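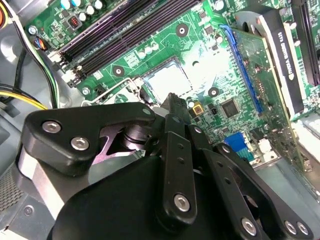 Yee-man Lam commented under the December post that a checksum only proves the file is the same as it was when you made the checksum, so if the scan was already damaged by then, I have been carefully verifying garbage. She would open every file once, at full size, before hashing anything.

She is right, and I had skipped that step. The December post described how I moved the family scans to Sidska, the desktop in the hall closet, and set up a monthly verification. It did not say how I knew the files were good at the start. I did not know. I had looked at thumbnails.

Thumbnails are a poor test. Many scanners write a small preview into the file header, and a file browser will show that preview if it finds one. The main image data can be truncated halfway and the preview will still look perfect. The only reliable check is to decode the whole image and see whether the decoder complains.

So I decoded all of them. The archive holds 2,024 files, nearly all of them TIFF, with a few JPEGs from before I knew better. The script opens each file, reads every pixel, throws the pixels away and logs any warning. It ran overnight with one process, because the disk is slow and two processes only made it seek more.

63 files produced a message. I went through them by hand, and they fell into two groups.

The first group was harmless. 40 files had a nonstandard tag, written by Radeo, the scanning program I used until last year. The decoder does not know the tag and says so. The pixels are fine. I left these files alone – rewriting a good file to silence a warning is a way of making a bad file.

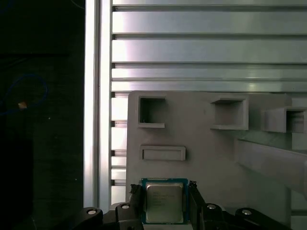 Elif Naz Karakaya
Author and maintainer of this blog
2025-02-15

The second group was the real problem. These files ended early. Each one decodes down to a certain row and then stops, and the rest is filled in with gray. All of them come from the same afternoon, judging by the timestamps, and all sit in the folder for the Güler side of the family. My best guess is that the disk filled up and the scanning program did not check whether its writes had succeeded. I can't confirm this, as that disk is gone.

20 of the damaged files had a good copy on an old external drive that I had been meaning to erase. I compared each pair before replacing anything: same dimensions, same header, and identical pixels up to the row where the bad copy stopped. That last check matters. Two scans of the same print will look alike and have different pixels, and I wanted the original scan back, with its original crop. The few that had no copy need to be scanned again. The prints are at my aunt's apartment, so that will wait until I visit.

The procedure is now as follows.

New scans go into a folder called incoming. Nothing in incoming is backed up, and nothing in it is considered to exist yet.

The decode script runs on incoming. Any file with a warning stays where it is until I have looked at it.

Files that pass are renamed to year, box number and print number, then made read-only. If I don't know the year I use 0000. I used to write my best estimate, and two years later I could no longer tell the estimates from the dates written on the back of a print.

The checksum is computed after the rename and stored in a plain text file in the same folder. One line per file, hash first, then the name. I tried Patine for this for a while. It keeps its hashes in a database of its own, and I did not like that the proof lived somewhere other than the thing it was proving. The text file can be read by anything and copied along with the pictures.

The folder is then copied to two places, and the verification runs against the copies. Verifying only the source says nothing about what you would restore from.

Yee-man also asked whether ECC memory would have helped. In this case, no. ECC corrects bits that flip in memory, and these files were cut short on their way to disk. It would help against a different failure: a flipped bit between reading the scan and computing the hash, which would give you a valid hash for a wrong file. The chance is small on a machine that handles this little data. I'd buy it if I were building from nothing. I wouldn't change a working board and processor to get it.

Remaining work: the rescans, the old JPEGs, which have no better source and will stay JPEGs, and the script itself. At present it prints the name of a failed file but not the row where decoding stopped, and I had to look those up one at a time. I'll post it when that is fixed.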